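Defne Tatlı
2026-06-29

1/ Short thread on the cloth-grasp results from Idwood, our set of hand-held gripper recordings. The question was narrow: does training on frayed and uneven fabric edges help a policy pick up clean hems?

2/ Method. Operators carry the gripper by hand through furnished rooms and handle cloth near cabinets, drawers and chairs. We record wrist video, gripper pose and jaw width. Pose comes from visual tracking. No arm is used until evaluation.

3/ We trained two policies with the same network and the same number of episodes. Policy A saw hemmed cloth only. In policy B, around 10 percent of the episodes used offcuts with raw edges.
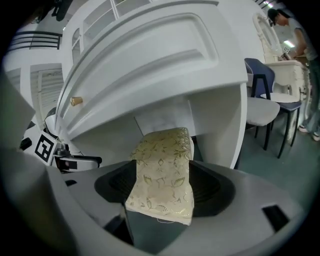

Folded offcut held in the gripper in front of a white cabinet. Note the frayed lower edge and the small thread loop.

4/ Evaluation was 97 grasps per policy, split over 4 fabrics that neither policy had seen. A failure is a miss, a double pick or a drop before release.

5/ Policy A failed 12 more times than policy B. Most of the gap is on thin printed cotton. On heavy fabrics we can't separate the two.

6/ Miloslav Machala asked whether B just closes the jaws harder. Jaw width at contact matches between the policies. B approaches lower and waits longer before closing.

7/ Limits: one lab, one jaw geometry, no wet cloth. Loose threads still confuse the release check, and Guido Marchetti is rewriting that part.

8/ Data split and training configs go up in the Idwood repo once Bülent Öztürkmen finishes checking the labels.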